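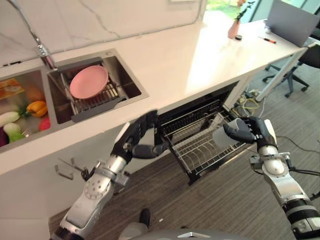 Figura 4. Zona de fregado: fregadero de dos senos con el escurridor colocado y cajón de platos extendido.

4. Zona de fregado y cajón de platos

Esta sección trata la puesta a punto de la zona de fregado en las cocinas de práctica Vinura. Se supone que la encimera ya está nivelada y que las conexiones de agua se han revisado según la sección 3. Las piezas de juego (verduras y vajilla) se entregan aparte, en la caja Rina.

4.1 Antes de empezar

Compruebe que tiene a mano lo siguiente:

– el escurridor de rejilla oscura para el seno derecho
– la rejilla de varillas para el cajón de platos
– un paño que no suelte pelusa
– jabón neutro
– la caja Rina con las verduras y los platos

Retire las láminas protectoras del fregadero. Si queda adhesivo, ablándelo con agua templada y jabón. No use estropajo metálico ni rasquetas: el acero inoxidable se raya con facilidad y las marcas no entran en la garantía.

PRECAUCIÓN: las piezas pequeñas de la caja Rina no son adecuadas para menores de tres años.

4.2 Colocación del escurridor

1. Vacíe y seque el seno derecho.
2. Sujete el escurridor por los dos extremos y bájelo en horizontal hasta que cubra el ancho del seno.
3. Presione con suavidad en las cuatro esquinas. El escurridor no debe bascular.
4. Gire el caño del grifo a un lado y a otro. Tiene que pasar por encima sin rozar.
5. Apoye un plato sobre la rejilla. Puede quedar algo inclinado, pero no debe deslizarse.

Nota: el escurridor soporta el peso de la vajilla de juego y de unas pocas piezas de vajilla normal. No lo utilice como tabla de corte ni deje encima cazuelas llenas.

Si el escurridor baila, sáquelo y mire los topes de goma de la parte inferior. Es frecuente que uno se haya doblado en el embalaje. Se endereza con los dedos; si está roto, pida el juego de topes Trnka, que se vende en bolsas de 50 unidades.

4.3 Uso de los dos senos

El seno izquierdo se reserva para lo que está por lavar y el derecho para lo que ya se ha aclarado. Conviene mantener este orden desde el primer día, sobre todo si la cocina la comparten varios grupos.

1. Eche las verduras en el seno izquierdo. No hace falta separarlas por tamaño.
2. Abra el agua con el caño orientado hacia ese mismo seno.
3. Lave las piezas de una en una. En las que llevan hojas, como el rábano blanco, pase el dedo por la unión entre la hoja y la raíz, que es donde se acumula la suciedad.
4. Ponga los platos aclarados sobre el escurridor.
5. Seque las verduras con el paño y devuélvalas a la caja.

Temperatura máxima del agua para las piezas de juego: 50 °C. Por encima de ese valor la pintura pierde brillo – primero los rojos y los naranjas, más tarde los verdes.

PRECAUCIÓN: no meta las verduras de juego en el lavavajillas ni las deje en remojo más de 30 minutos.

Compruebe el desagüe antes de retirarse. Las hojas sueltas o los trozos de etiqueta pueden quedarse en la válvula y frenar la salida del agua.

4.4 Cajón de platos

El cajón de platos es extraíble y lleva una rejilla de varillas paralelas. Va instalado bajo la encimera.

1. Tire del frente con las dos manos hasta que las guías lleguen al tope.
2. Coloque la rejilla con las varillas hacia arriba.
3. Introduzca los platos en vertical, uno por hueco, todos orientados hacia el mismo lado.
4. Cierre despacio. Si nota resistencia en el último tramo, abra de nuevo y busque un plato que sobresalga.

Nota: no cierre el cajón con el pie. Las guías se descuadran y el ajuste posterior es laborioso.

No se apoye en el cajón abierto. La carga máxima con las guías extendidas es mucho menor que con el cajón recogido. Cuando no se esté cargando ni vaciando, déjelo cerrado – abierto queda a la altura de la espinilla y es la causa más habitual de golpes en esta cocina.

4.5 Encimera y pared

La encimera blanca se limpia con el paño húmedo y jabón neutro. Evite la lejía y los limpiadores con amoníaco. Los rotuladores deben guardarse tapados: la tinta que se deja secar sobre una superficie blanca cuesta mucho de quitar. Para una mancha reciente, pruebe primero con alcohol en una esquina poco visible.

El revestimiento de la pared, con dibujo de mármol, admite los mismos productos. Séquelo después de cada uso para que no aparezcan marcas de cal en la zona del grifo.

Los jarrones y demás adornos pueden quedarse en la encimera, siempre que no estorben el giro del caño. Mantenga los ordenadores portátiles alejados del fregadero. La distancia mínima recomendada es de 75 cm, medida desde el borde del seno más cercano.

PRECAUCIÓN: no pase cables por delante del cajón de platos ni por la zona donde se pisa al fregar. Recójalos con bridas o llévelos por una canaleta pegada a la pared.

4.6 Mantenimiento

Cada día: vaciar los dos senos, secar el acero, cerrar el cajón.

Cada semana: sacar el escurridor y la rejilla, lavarlos por las dos caras y limpiar el fondo del cajón.

Cada 100 usos, o antes si el cajón chirría: pasar un paño seco por las guías y aplicar una gota de lubricante Fliner en cada una. Retire el sobrante. No use aceite de cocina.

Si el grifo gotea después de cerrarlo, no fuerce la palanca. Cierre la llave de paso y consulte la sección 7.

4.7 Recambios

El escurridor, la rejilla y los topes se piden por separado. Indique siempre el modelo de cocina y el ancho del seno derecho, medido por dentro. Las verduras sueltas no se venden; se repone la caja completa.

Revisión técnica de esta sección: Rimantas Hunt. Consultas sobre recambios: Eglė Zariņš, servicio de atención de Vinura, de 9:00 a 14:00.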